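I paid 57 quid for the Theda Weidemann catalogue on Friday and I still think it was cheaper than most of the shows I saw in November. It has 300 plates, hardly any essay, and you can just look - what a relief!
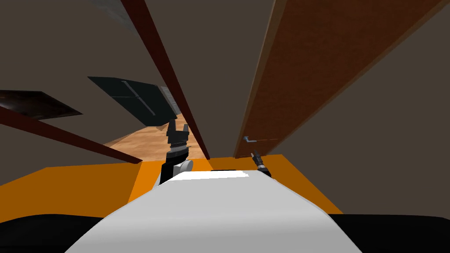

Do painters need a wall text at all?

A title and a year will do for most of them, and Weidemann often skips the title.

I say this as someone who read every label at the Krishnan last winter and came home remembering the labels. The big blue canvases, which I'd gone all that way for, were a blur. So next time I'm leaving my glasses in my coat until I've been round once.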